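Foro Destby › Locales y talleres › Instalaciones
Buscar en el foro... Búsqueda avanzada Ir

Tubos vistos por el techo del local: ¿los dejo o los tapo?
Publicado el 27 de octubre por marga_taller

marga_taller escribió:
Buenas. He alquilado un bajo para montar un taller de costura y arreglos. El techo es blanco, liso, y toda la instalación va por fuera: tubo de luz, datos y el desagüe del aire. El dueño anterior lo hizo así en julio y dice que está todo legalizado. Me han dado presupuesto para un falso techo de placas, 2.000 euros con material y mano de obra. Pierdo altura y no sé si compensa. ¿Qué haríais?

tornillo6 escribió:
Dejarlo. Si el tubo va bien grapado no molesta a nadie. Yo tengo un obrador con todo visto y cada vez que hay que añadir un enchufe se tarda media mañana. Con placas hay que desmontar, buscar la línea y volver a montar, y siempre se rompe alguna.

Pichon escribió:
No estoy de acuerdo. En un taller de costura entra público, y un mazo de tubos cruzando el techo da aspecto de garaje. Además coge polvo por arriba, y ese polvo acaba en la tela. Yo lo taparía, aunque fuera solo la zona del mostrador.

tornillo6 escribió:
El polvo se quita con un plumero de mango largo dos veces al año. Encima de las placas también hay polvo, pero no lo ves.

marga_taller escribió:
El mostrador queda lejos de los tubos, casi todo pasa por encima de las mesas de corte. La altura libre no la he medido todavía.

Aurélien Chauvin escribió:
Antes de decidir, mide. Y mira tres cosas: la separación entre grapas, si los tubos de luz y de datos van juntos y por dónde se registra la máquina del aire. Si la máquina queda encerrada, necesitas una trampilla en la placa, y en muchos presupuestos no viene. A un cliente mío se la cobraron aparte, 133 euros.

marga_taller escribió:
Gracias, Aurélien. En el presupuesto no pone nada de trampilla. Pregunto mañana.

Okance escribió:
Hay una opción intermedia: pintar los tubos del mismo color que el techo. Limpias con alcohol, imprimación para plástico y dos manos de esmalte al agua. Si ya son blancos, ni eso.

Pichon escribió:
El PVC pintado se descascarilla en las grapas en cuanto lo tocas. Lo he visto más de una vez.

Okance escribió:
Si no se le da imprimación, sí. Con imprimación a mí me ha aguantado.

tornillo6 escribió:
Yo en la nave donde trabajo ahora lo tengo igual: techo blanco, los conductos blancos en un mazo largo que lo cruza en diagonal, con abrazaderas, y fluorescentes rectangulares.

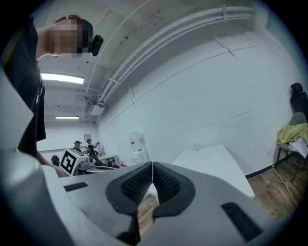 Lo de la diagonal es lo único que cambiaría. Pegado a la pared y girando en ángulo recto se gasta más tubo, pero queda más ordenado y sabes por dónde pasa cuando vas a taladrar. Marga, si el tuyo va paralelo a la pared, no lo toques.

marga_taller escribió:
Va paralelo casi todo. Solo cruza al final, para llegar a la máquina.

Pichon escribió:
Entonces retiro la mitad de lo dicho. Tapa ese cruce con una canaleta ancha y ya está. Sigo pensando que en la zona de público queda mejor cerrado.

Aurélien Chauvin escribió:
La canaleta ancha me parece bien – que tenga tapa desmontable. Y el desagüe del aire por fuera de ella, con su pendiente, para poder ver si gotea.

marga_taller escribió:
Vale, pues canaleta y el resto visto. Lo que me ahorro va para luces, que encima de la mesa de corte hago sombra con la cabeza.

tornillo6 escribió:
Para eso abre otro hilo, que hay para rato. Pon las medidas de la mesa.

791 visitas

Temas relacionados
Falso techo desmontable o fijo en local pequeño
Luz para mesa de corte: ¿paneles o tiras?
Canaleta Vuvance, ¿alguien la ha montado?
Ruido del aire acondicionado en un bajo
Distancia entre abrazaderas en tubo rígido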